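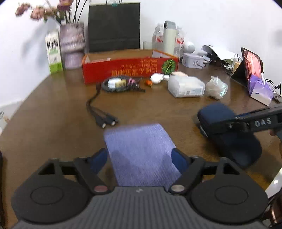
I finally re-covered the cushions on the window seat in August, after putting it off for most of the winter. The old covers had faded along the side that gets the afternoon sun, and one zip had split.

I bought the fabric from the remnant bin at Lindemann, 60 per cent linen and the rest cotton. It frays badly. I zigzagged every raw edge before sewing anything together, then washed the pieces at 60 degrees and had to recut two of them. Wash the fabric first and cut it afterwards. Xiuying Xiao told me that years ago and I still skipped it.

The inserts were fine, so I kept them. I cut the covers slightly smaller than the inserts, which stops the corners going floppy. Piping was the slow part. I unpicked one corner three times and ended up tacking it by hand.

Colour was harder than I expected. Grey looked dull in the shop and duller at home. I went with blues, and they sit well enough against the timber.

The armchair is next, once I've found a heavier needle for the machine.

Recent posts
Taking up curtains without a hem gauge
What I keep in the mending tin
Tomatoes, 6 weeks in
Cuiping Ding's plum jam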